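Folding lessons move to the bedroom

The clothes-folding work at Onda has left the lab bench. Since February the team has been recording its demonstrations on ordinary beds in ordinary flats, using grippers held in the hand.

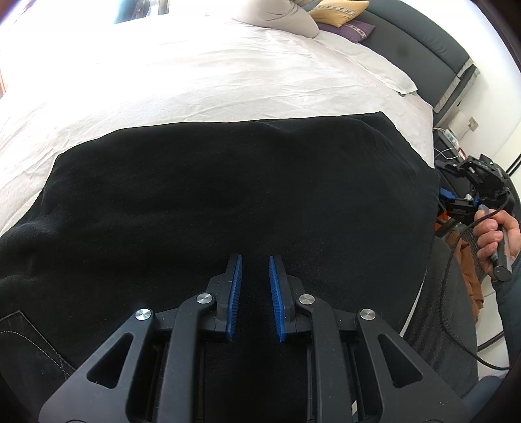
Folding by hand-held gripper, on a bed with a white or greyish-white sheet.
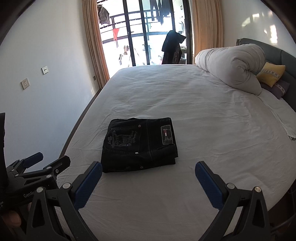 Zimton Newsletter — Issue 70 — page 2

The idea is simple enough. A person holds a gripper in each hand and does the job with those, keeping their fingers off the cloth. A camera on each gripper records what the jaws are doing and what is in front of them. The recordings are then used to train a pair of robot arms fitted with the same sort of jaws.

Sylvain Pichon, who runs the recording sessions, said the bench had been too kind to them. "It was flat, it was the right height and it didn't give when you pushed on it. A mattress sinks. You go in to pinch a hem and the sheet comes up with it."

Jeans have been the slowest item to learn. The waistband is thick and the legs are not, so a grip that suits one end slips at the other. Dark, soft cloth brings a different problem, as the edges can be hard to pick out in the recordings. People are now asked to pause for a moment with the jaws open before they close on an edge, and to let go fully at the end of each fold.

The set so far holds 1153 usable folds. Another 200 were put aside, mostly for being too quick or for a hand straying into the work. Evaristo Carbone went through all of them and has written a page of notes for new starters, which can be had from the Vasseur office. His main points are to keep both grippers in view of each other where possible, to keep the cables behind you, and to carry on after a bad fold. A corner dropped and picked up again is worth keeping — the arms will drop corners too.

Rooms are left as they are. Pillows stay on the bed and curtains stay however the household has them. Strong light from a window does wash out part of the picture at some times of day, and Sylvain would like more evening sessions to balance this.

The first trial on the arms will be at the Selero site, with trousers only. Shirts will follow when the sleeves have been sorted out, and there is no date for that yet.

Anyone willing to fold for an hour should speak to Sylvain. Sessions run on Tuesday afternoons and no practice is needed beforehand. Please bring a few things of your own, clean and without heavy zips.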